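In defence of the dull project

By Gwilym Pumphrey

Every July our college holds an open evening, and every July the engineering students are asked to put on something with a bit of go in it. Parents like a robot that dances. The local paper likes a robot that shakes the mayor's hand, and so, I'm sorry to say, does the mayor.

This year Cadi Rees and Lorena Quezada, who make up half of a team of four, proposed a project on handling a small flat item next to a box. I sat in on the meeting where they pitched it. You could hear the radiator. Dennis Goodall, who has run the Thursday robotics club longer than most of its members have been alive, asked whether the thing might at least wave at people between goes.

I would like to speak up for the box.

Picking up something small and thin is a horrible job. Try it in thick gloves, with a stamp, on a table, while holding a parcel still with your other hand. You will say words that the Gwynne Building does not allow on its noticeboards. A dance, by comparison, is a list of positions played back in order, and the floor does not slide away if you get the third one wrong.

Cadi's log book runs to 271 attempts. I have read all of it, which I suspect puts me in a club of 2. The entries are short and mostly gloomy. "Dropped." "Dropped." "Held, wrong way up." "Box moved." There is one whole page about tape. I learned more from it about how engineering gets done than from 20 years of prize-givings, where the winning entry is usually called something like Zosum and has lights on it.

The case against is that dull projects don't bring in new students. Caradog Lewis made it to me at some length in the car park, and he has the enrolment figures to worry about, so I listened. But the ones who come for the dancing tend to leave at about the point where the dancing stops and the cable routing starts. I'd sooner we showed them the cables at the door.

The judges gave the cup to a singing bin. Cadi and Lorena have asked for the table again next term.
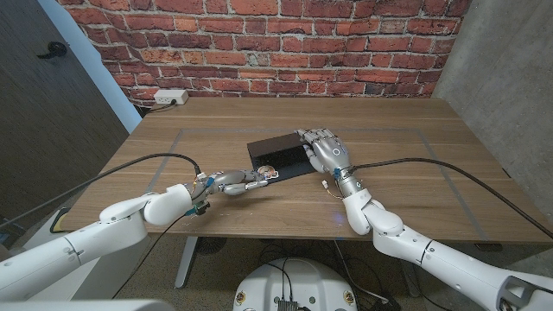
One hand on the box, the other on the small stuff.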